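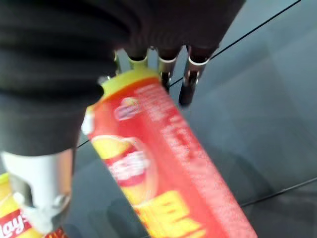 Pormenor: articulações metálicas prateadas e tecido preto canelado.

Wistivton – sistema de luzes de deixa para teatro em digressão

Início / Direção de cena / Sinalização / Wistivton

Preço: 943 € (IVA incluído)
Disponibilidade: em stock
Fabricante: Kumascombe
Distribuição e assistência: Escobar

Descrição

O Wistivton é um sistema de luzes de deixa por cabo, pensado para companhias que montam e desmontam o mesmo espetáculo em salas diferentes. O diretor de cena tem uma consola na mesa e envia sinais de atenção e de execução a cada posto: varandas de manobra, bastidores, fosso, régie de som, entrada de atores. Cada posto responde com um botão e a resposta aparece na consola.

A versão de base traz uma consola de seis canais, seis caixas de posto, a fonte de alimentação e a mala de transporte. Os cabos vendem-se à parte, em vários comprimentos, e são de sinal normal com fichas XLR de três pinos. Quase todas as salas têm cabos destes em armazém, e muitas companhias preferem usar os da casa.

O sistema não precisa de computador nem de rede. Liga-se, faz-se o teste de lâmpadas e está pronto a trabalhar.

Como funciona

Cada canal tem dois botões na consola, um vermelho e um verde. O vermelho acende a luz de atenção no posto, em modo intermitente, até o operador carregar no botão de resposta. A partir daí a luz fica fixa nos dois lados. O verde dá a execução e apaga a luz vermelha. A luz verde mantém-se acesa durante o tempo definido na roda de regulação, até um máximo de 10 segundos, ou enquanto o botão estiver premido, conforme a posição do comutador traseiro.

À direita dos canais fica a secção de grupo. Os canais atribuídos ao grupo recebem o sinal ao mesmo tempo, mas cada posto responde separadamente, e o diretor de cena vê na consola quem ainda não respondeu. A atribuição faz-se com um pequeno interruptor por canal. Pode ser alterada a meio do espetáculo sem afetar sinais que já estejam ativos.

Há um botão de cancelamento geral com tampa. Apaga todas as luzes vermelhas pendentes e não dá execução a nenhum canal.

Caixas de posto

As caixas são de alumínio pintado de preto mate. Têm duas janelas de luz, uma vermelha e uma verde, e o botão de resposta na face da frente. A intensidade regula-se em cada caixa com uma chave de fendas pequena, num orifício lateral. Nas posições próximas do público convém baixar o brilho e usar a pala de borracha incluída.

Na parte de trás há um furo roscado para abraçadeira e dois ímanes. Os ímanes aguentam bem em estruturas de aço na vertical, mas em posições suspensas é obrigatório usar a abraçadeira e o cabo de segurança. A abraçadeira não vem incluída.

Cada caixa tem entrada e saída. Ligando uma segunda caixa à saída da primeira, as duas mostram o mesmo sinal, e a resposta pode ser dada em qualquer delas. É a solução habitual para entradas de atores com acesso pelos dois lados. Não ligue mais de três caixas em série no mesmo canal.

Características técnicas

Canais: seis, mais secção de grupo
Ligações: XLR de três pinos, macho na consola, fêmea na entrada das caixas
Alimentação: fonte externa com ficha de bloqueio
Tensão de sinal: baixa tensão, corrente contínua
Comprimento máximo por canal: 1000 m de cabo
Peso do conjunto na mala: 22 kg
Iluminação da consola: regulável, com corte total
Caixas: alumínio, preto mate
Funcionamento em exterior: não recomendado sem abrigo

O comprimento máximo indicado é para uma só caixa no canal. Com duas ou três caixas em série, a luz pode perder intensidade nas tiragens muito longas. Nestes casos a Kumascombe aconselha a entrada auxiliar de alimentação na última caixa.

Conteúdo da mala

Consola de seis canais
Seis caixas de posto
Seis palas de borracha
Fonte de alimentação e cabo de corrente
Folha de etiquetas para canais, em branco
Chave de fendas de regulação
Manual em português e inglês

A espuma da mala tem dois compartimentos livres onde cabem cabos curtos ou auscultadores de intercomunicação. O compartimento da fonte é justo; o cabo de corrente deve ser enrolado à parte e guardado na tampa.

Acessórios

Cabo XLR preto, vários comprimentos
Abraçadeira leve com parafuso para caixa de posto
Cabo de segurança
Caixa de posto adicional
Caixa de posto com sinal sonoro, para camarins e oficinas (não usar em zona de cena)
Suporte inclinado para consola, para mesas com estante de guião
Extensão de seis canais, com ligação direta à consola principal

A extensão encaixa do lado direito da consola e passa a fazer parte da mesma secção de grupo. Não é possível ligar duas extensões. Para produções com mais postos temos outros modelos, e o melhor é contactar-nos com uma planta da sala e a lista de deixas.

Montagem numa sala nova

Comece pela consola. Ponha as etiquetas antes de passar os cabos e siga a ordem do guião de deixas da produção. Se a companhia já usa uma numeração fixa para a maquinaria e para o som, mantenha-a de sala para sala, mesmo que fique um canal vazio pelo meio.

Passe os cabos com a fonte desligada. As caixas podem ser ligadas e desligadas com o sistema em funcionamento, mas a extensão não.

Depois de tudo ligado, carregue no botão de teste. Todas as luzes acendem durante alguns segundos, primeiro as vermelhas e depois as verdes. Um canal que não acenda em nenhum dos dois testes tem quase sempre um problema de cabo. Troque o cabo antes de trocar a caixa.

Peça a cada operador que responda a um sinal de atenção a partir da posição em que vai trabalhar, com a luz de cena ligada. Uma caixa que se vê bem com luz de serviço pode desaparecer com um contraluz forte por trás.

Utilização com intercomunicação

O Wistivton não substitui o intercomunicador. Na maior parte das produções os dois são usados em conjunto: a voz dá o aviso e a luz dá a execução. O sistema é também útil em postos onde não se pode falar, ou com atores que fazem uma entrada a partir de um sítio sem visibilidade para a cena.

Os cabos do Wistivton e os de intercomunicação usam muitas vezes a mesma ficha. Marque-os com fita de cor diferente nas duas pontas. Ligar uma caixa de posto a uma linha de intercomunicação não estraga a caixa, mas pode calar a linha inteira enquanto estiver ligada.

Opinião de quem usa

«Levámos o conjunto na digressão de uma peça em dois atos com muitas entradas pelo fundo. O que mais me agradou foi poder mudar o grupo durante o intervalo. Gostava que a roda do tempo tivesse um batente mais firme, porque roda com a manga.»
Yaneth Salazar, diretora de cena

«Usamos duas caixas em série em cada lado do palco. A regulação do brilho com chave é lenta, mas também ninguém lhe mexe sem querer.»
Aníbal Ríos, chefe de maquinaria, Teatro Grastham

«Bom equipamento. A mala é pesada para uma pessoa só nas escadas.»
Fanni Oláh, assistente de produção

Aluguer

O Wistivton está disponível para aluguer à semana ou por temporada. No aluguer os cabos estão incluídos, até ao número de canais pedido. As reservas para festivais de junho devem ser feitas até 14 de março. Depois dessa data aceitamos pedidos conforme o material que houver.

O equipamento alugado é testado à saída e à entrada. Pedimos que as etiquetas usadas sejam retiradas antes da devolução e que a mala venha com a lista de conteúdo assinada. Faltas de palas e chaves são faturadas ao preço de tabela.

Garantia e assistência

A garantia é de dois anos para peças e mão de obra e não cobre fichas danificadas por tração. As reparações são feitas na oficina da Escobar. Para companhias em digressão podemos enviar uma caixa de substituição para a sala seguinte, desde que o pedido chegue com a morada e o horário de receção de material.

As peças mais pedidas – botões, janelas de luz e palas – estão sempre em stock e podem ser trocadas pelo próprio utilizador. O manual tem os desenhos.

Contactos

Vendas: Duván Chambi
Aluguer e assistência técnica: Iason Spanos

Nos pedidos de orçamento, indique o número de postos, a distância do mais afastado e se precisa de cabos.

Produtos relacionados

Estante de guião com luz regulável
Mesa de direção de cena desmontável
Fita de marcação fosforescente
Auscultador simples para intercomunicação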